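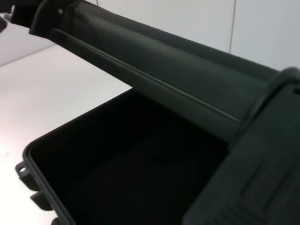
Why does a depth camera at the wrist lose track of a black case once the lid is up? The inside returns almost no depth, so the planner sees a hole where there should be a floor and has to be told what to put there.

I have been working on this for the Zovcombe stack since February. Posting the notes as a thread because three different people have asked me for them, and I would like to write them up one time.

The task is short. Open the case, pick up the foam ring, put the ring in the case, close the lid. The arm has no trouble with any of the motions by themselves. Most of my hours have gone into the state estimate between them.

First version of the perception node fit a plane to the table, removed it, and treated whatever was left as one object. Fine with the lid down. With the lid up, it merged lid and base into a single blob and reported a grasp point in the air between them.

Second version keeps two bodies joined by a hinge and estimates one angle. That gave us a number the planner could use. Rebecca Marino wrote the hinge constraint and I wrote the tests for it.

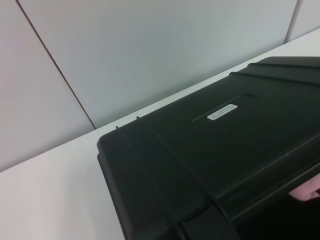
Yaw was the next problem. The case is close to symmetric as far as our edge fitter is concerned, so it would sometimes settle on an answer turned half way around, and then the arm went looking for the latch on the hinge side. I needed one feature that broke the tie. The small white label on top of the case is easy to threshold against the black plastic, and a long narrow slot runs close by it at the same slant, so the pair gives a direction. We don't read the text on the label. At wrist camera resolution it is just two lines of dark marks.

With the label check in, I reran the logs. 261 runs in the set. The old fitter had the yaw flipped in 57 of them. The new one flips in 2, and both of those have the gripper blocking the label.

For those two the right behavior is to say "don't know" and ask for another view. The node now publishes a confidence value along with the pose and the planner refuses to move on a low one. Before this it would take any pose it was handed.
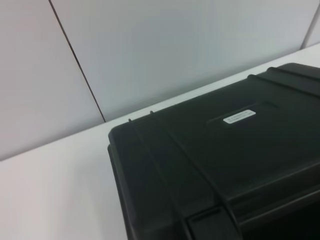 Getting another view means picking where to put the wrist. I tried a proper next-best-view search and it was slow, and the paths it picked were long. What we run now is a fixed list of wrist poses, tried in order, stopping at the first one with good confidence. Elisa Martinelli suggested this at the start and I should have listened.

The list lives in a plain text config. If you move the table you have to redo it. There is a script for that in the tools folder, called relook. It prints which poses are unreachable and why.

Timing. Camera frame to published pose has a budget of 400 ms. The segmentation takes most of it. The hinge fit is cheap as long as you start it from the last known angle. Start it cold and it can wander, so on startup we do one slow fit and hold the arm still until it finishes.

Now the floor of the case. I said the planner has to be told what to put there. We take the outer shell from the base fit, subtract a wall thickness, and fill the inside with a box the planner treats as open space down to a set depth. Depth points inside that box get ignored unless there are a lot of them.
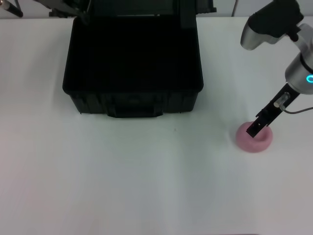 The ring has its own issue, because it is soft. Gripper width tells you very little about whether you have it. A hard part stops the fingers at a known gap. Foam keeps giving. We were using a width threshold left over from the Negri demo and it called a grasp good far too early.

Replaced it with a look at motor current over a short window as the fingers close. If the current climbs slowly and then levels off, that counts as foam. If it never climbs, the fingers are empty. Two parameters, both in the same config file as the view list.

Things still open: the lid angle drifts a little while the arm is moving, and I think it is a timestamp problem between the camera driver and the joint states - I have not proved that yet. The Jevard driver stamps frames on arrival and not on capture, so that is where I am looking first.

Also open: closing. The planner treats the lid as an obstacle right up until it becomes the thing being pushed, and the switch between the two is an ugly flag. Rebecca has a branch that does it with contact modes. I will link it when the tests pass.

Config and the relook script are tagged as of 18 April 2018. If you are on the older Zedico controller, the current readings come in at a different scale, so change that before you run the grasp check.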